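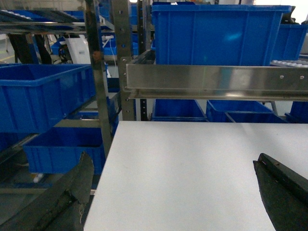
Handgelenkkamera, Blick über die weiße Platte auf das Durchlaufregal

Vorführen per Hand oder per Fernsteuerung: was nehmt ihr bei Kisten?

Rollenbahn_Sued schrieb:
Wir bringen einem Arm bei, blaue Kunststoffkisten aus dem Durchlaufregal zu ziehen und wieder einzusetzen. Bisher haben wir 1353 Vorführungen, alle ferngesteuert über die Bedienstation von Mutar. Das Greifen am Rand klappt gut. Beim Einsetzen auf die untere Ebene verkantet der Arm die Kiste aber regelmäßig an der Rollenbahn. Meine Vermutung: Beim Fernsteuern fühlt man den Widerstand nicht und drückt zu spät nach. Hat jemand direkt verglichen, also Arm von Hand führen gegen Fernsteuerung?

kippwinkel schrieb:
Haben wir. Von Hand geführt werden die Bewegungen beim Einsetzen deutlich ruhiger. Man merkt sofort, wann die Kiste auf den Rollen aufliegt. Nachteil: Man steht selbst neben dem Arm und ist mit den Händen ständig in den Kamerabildern. Das mussten wir herausschneiden, und ein Teil der Aufnahmen war danach unbrauchbar. Für enge Fächer würde ich es trotzdem wieder so machen.

Morsetaste71 schrieb:
Sehe ich anders. Wenn später nur die Kamerabilder zur Verfügung stehen, sollte auch der Mensch beim Vorführen nur mit den Kamerabildern arbeiten. Sonst zeigt man dem Arm Dinge, die er nachher gar nicht wahrnehmen kann. Wer den Arm in der Hand hat, schaut seitlich am Pfosten vorbei und sieht den Kistenboden. Die Handgelenkkamera sieht ihn nicht.

kippwinkel schrieb:
Dann musst du aber auch die Kräfte mit aufzeichnen, sonst nützt dir die ganze Disziplin nichts. Aufliegen oder nicht aufliegen erkennt man im Bild kaum, die Kisten sind ja alle gleich blau.

Rollenbahn_Sued schrieb:
Kräfte werden aufgezeichnet, aber bisher nicht ausgewertet. Zum Aufbau noch, weil per PN gefragt wurde: Edelstahlregal, geneigte Bahnen mit kleinen weißen Rollen, Kisten auf zwei Hauptebenen. Die Bediener sehen das Bild vom Kopf und das vom Handgelenk nebeneinander.

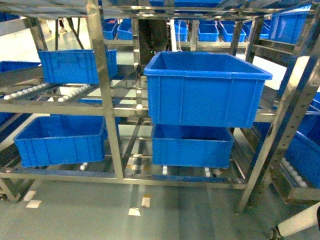 Am schwierigsten ist für uns der Fall, dass oben eine Kiste steht und direkt darunter eine zweite eingesetzt werden soll. Nach oben bleibt kaum Luft. Wer da mit dem Arm zu steil kommt, hebt die obere Kiste mit an. Geübte Bediener setzen erst die hintere Kante auf und lassen dann vorne ab. Neue Leute versuchen es waagrecht, und genau diese Versuche stecken leider auch im Datensatz.

Lagerfuchs_HN schrieb:
Dann würde ich erst einmal aussortieren, bevor du die Methode wechselst. Bei uns lief im Oktober ein ähnliches Projekt mit der Software von Skunley. Von 3445 Aufnahmen haben wir 1283 behalten und damit neu trainiert. Das Ergebnis war besser als vorher mit allen. Verworfen haben wir alles, wo der Bediener neu angesetzt oder länger als 4 Sekunden gezögert hat.

Morsetaste71 schrieb:
Zögern ja, neu ansetzen nein. Wenn der Arm nie sieht, wie man eine schiefe Kiste wieder gerade bekommt, steht er beim ersten Verkanten da und drückt weiter. Ich würde solche Korrekturen sogar absichtlich vorführen: Kiste schief hinstellen, Aufnahme starten, gerade rücken.

Lagerfuchs_HN schrieb:
Absichtlich ist etwas anderes. Unsere Neuansätze waren meistens Gestocher.

nullpunkt_ schrieb:
Frage vom Rand: Welche Finger habt ihr drauf? Auf dem ersten Bild sieht der linke an der Kante ziemlich mitgenommen aus. Wenn der Belag sich über die Aufnahmen verändert, rutscht der Rand irgendwann anders durch als am Anfang. Wir hatten das mit Belägen von Vasiliu und schreiben seitdem den Wechsel in jedes Protokoll.

Rollenbahn_Sued schrieb:
Der Belag wird nicht protokolliert, guter Punkt. Ich nehme das auf.
Zum Rest: Ich sortiere jetzt erst die waagrechten Versuche aus und trainiere neu. Danach nehmen wir für die untere Ebene einen kleinen Satz von Hand geführt auf, mit Kraftwerten — Greifen und Herausziehen bleiben ferngesteuert. Die absichtlichen Korrekturen kommen als eigener Ordner dazu, dann kann man sie beim Training weglassen und vergleichen.

kippwinkel schrieb:
Achte darauf, dass die Geschwindigkeiten zusammenpassen. Von Hand ist man schneller. Beim Mischen hat unser Arm an der Übergangsstelle geruckt, bis wir alles auf dasselbe Tempo umgerechnet hatten.

Kontakt | Impressum | © April 2021 Rorau Forum | Nach oben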